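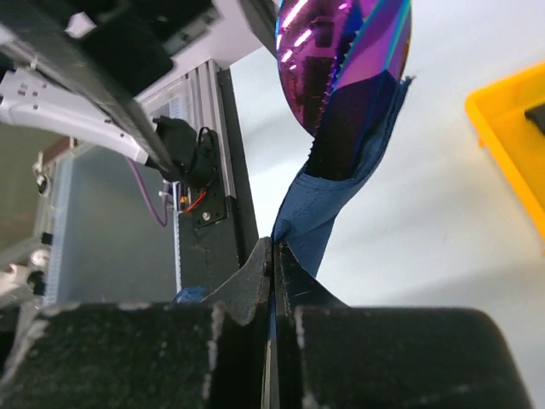
Slide 1. Introduce myself - Rūta Sepp, Podby repair table. Talk is on goggles and their straps, and storing them between seasons.

Lens first. Mirror coatings mark easily. Blow the grit off before any cloth touches it. No paper towels.

Slide 2. Straps. Fabric frays at the ends before anywhere else. Trim loose threads, don't pull them. A fold left in all summer tends to stay, so lay the strap flat in August when you check the bins.

Slide 3. Sorting. One bin for goggles, one for spare straps. Last season we logged 72 pairs at Loltska. Pause for questions on labels.

Ask who has lost a clip. Pass the three sample straps along the front row.

Close with the sign-up sheet for Rätsep.

3 comments
72 shares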